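In praise of the plain two-fingered gripper

I have spent a good part of this summer comparing grippers for the bench arm at Grarklow, and I should like to put in a kind word for the dullest of the lot. We had three on trial. The Zatulitz is a soft, rubbery hand with four fingers, the Cieślak works by suction, and the Wester is two stiff black fingers that open and shut, and there you have its entire personality. Visitors always ask to see the soft one (I don't blame them, it's lovely to watch!), and then they wander off for tea when the Wester comes out. I think they are missing the best part.

My reasoning is that a simple hand lets you see your own mistakes. If two fingers miss a bottle, they miss it, and you know that the approach was wrong or the camera was.
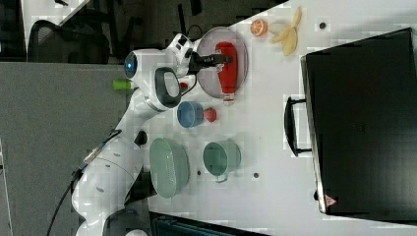 Ngaio Rutherford thinks I'm being sentimental, and wrote back to my first draft to say so: a soft hand forgives a centimetre of error, a busy kitchen or packing room is full of centimetres of error, and anyone paying for the arm will want the forgiveness and won't care a jot what the engineer learned along the way.

It's a fair point and I've chewed on it for most of August. The Zatulitz did forgive us a great deal. It also hid a badly set wrist angle through 114 attempts, all marked as good, until Lutfa Amarasinghe swapped the hands over one Saturday and the Wester failed 29 out of the next 40. We had been congratulating ourselves on the fingers when we ought to have been looking at the arm.
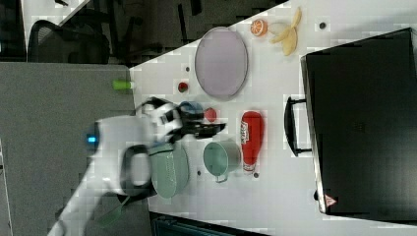 Price comes into it too, though people in our line go rather shy when you raise it. A replacement set of soft fingers can cost us up to 2000 by the time it has been shipped and fitted, and they do wear, whereas stiff ones can be knocked about for months. And I'd sooner knock them about on awkward things than on tidy rows of blocks. A mug lying on its side is a far better examiner than a cube, with its handle off in some direction you hadn't planned for, and a splayed banana peel is better still, as there is no obvious place to take hold of it. I have grown very fond of that sort of table.

I'd say much the same of the wrist camera. Zane Kazlauskienė wanted a second, sharper one overhead, and perhaps we shall get it, but the small one shows you the fingertips and the gap between them, and for the last little stretch of a reach I find I want hardly anything else.

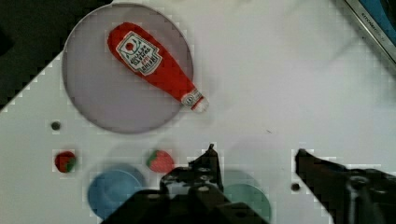
The wrist camera's view, with the Wester's fingers open.

So my vote, for what it's worth, is to start with the plain hand and stay with it longer than feels comfortable. Ngaio has asked for the Zatulitz back on the arm next week, and she shall have it, provided the wrist angle gets checked first.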